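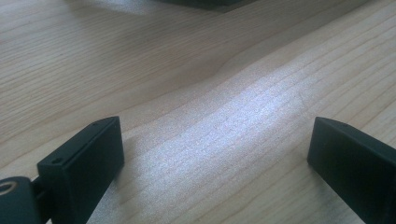 Chez Moltley, on nous répond que le bois clair vieillit très bien et que la question des plateaux est close depuis juin. Nous ne partageons pas cet avis, et ce rapport d'étape explique pourquoi nous demandons de garder le poste ouvert.

**Projet Lumside — renouvellement des tables de travail**
Point au 23 juillet 2026

## Dépenses

Sur les 3289 € accordés, 1522 € ont été versés à Moltley pour les plateaux et 1033 € à Puveck pour les piètements et la pose. Le solde n'est pas engagé. Puveck propose de l'affecter à un contrat d'entretien ; le devis tient en une page et ne précise ni le produit ni la fréquence des passages.

## État des plateaux

Le fil est fin et serré, avec par endroits une teinte rosée que le catalogue ne montrait pas. Rien de grave. La finition nous préoccupe davantage : sous une lumière vive, la surface prend un éclat argenté, presque pailleté, et un aspect légèrement granuleux. Moltley parle d'un « satiné naturel ». Le bon de commande disait mat.

Le reflet gêne la lecture sur les 5 tables proches des fenêtres. On nous a suggéré de les tourner — ce qui revient à faire régler par le mobilier de la salle un problème de vernis.

## Ce qui reste à faire

- Obtenir de Moltley la fiche technique de la finition, demandée deux fois.
- Faire poncer et revernir une chute par l'atelier Raudsepp, pour comparer.
- Ne pas signer le contrat d'entretien avant d'avoir le résultat.

Raudsepp annonce une réponse rapide. Le calendrier initial en promettait une aussi, et nous préférons ne pas donner de date. La réception définitive reste donc suspendue, et la retenue de garantie avec elle.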